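Rug down, and a dollar

12th March

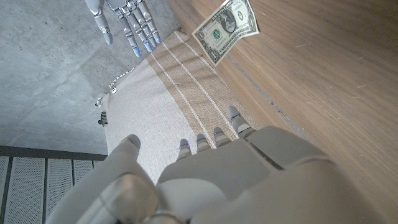
The beige rug on the concrete, with the dollar bill towards the top.

I have finally put a rug in the back room. Regular readers will remember that I had the old carpet taken up in November and said I would live with the bare concrete until I found something I liked. It was fine for the first few weeks. Then it got cold and I started wearing two pairs of socks to do the ironing.

The one I settled on is a Skodon, in beige. It is woven, with a tasselled fringe, and it cost £54 from Haruna on the Prilleck road. They also had it in a darker colour for £51, but I stood in the shop with a paint card in my hand and the beige was better. The floor is grey and I'm not going to paint it, so I wanted something a bit warmer next to it.

It came rolled up tight in plastic and wouldn't lie flat. I turned it over and rolled it the other way overnight, which helped the middle but did nothing for the corners. After that I put a pile of books on each one. It took 4 days. I had read that you can iron a rug through a damp tea towel, but I didn't fancy it.

Underneath I have used Geka grip tape, the sort you cut off a roll. The packet says to clean the floor first. I swept twice and then went over it with a mop, and the water was still coming up grey, so I did it again. Bare concrete makes dust all the time. If you are thinking of leaving yours as it is, get it sealed before you put anything on top. I didn't, and I expect I shall have to lift everything in the summer and do it then.

The dollar is from the foreign money tin. I emptied that out the same week – it had been on the windowsill for years and the lid had gone rusty. There was a lot of small change from holidays, a bus ticket, 12 coins I couldn't place at all and a few notes. Most of the coins have gone in the charity envelope. The notes I kept, though a single dollar isn't worth taking to the bureau. It will probably go in a birthday card with a note about spending it wisely.

Things still to do in here: the shelf over the radiator, which has been leaning against the wall since Christmas, and some sort of curtain. I have measured for the curtain twice and written it down in two different places with two different answers, so that needs doing again. The lamp can stay where it is for now.

As for the rug, I am pleased with it. It sheds a little when you hoover, and the weave catches crumbs, so I wouldn't have it under a dining table. For a room where I iron and sort things out it does the job. I might go back for the small size to put by the back door, if Haruna still have it in beige.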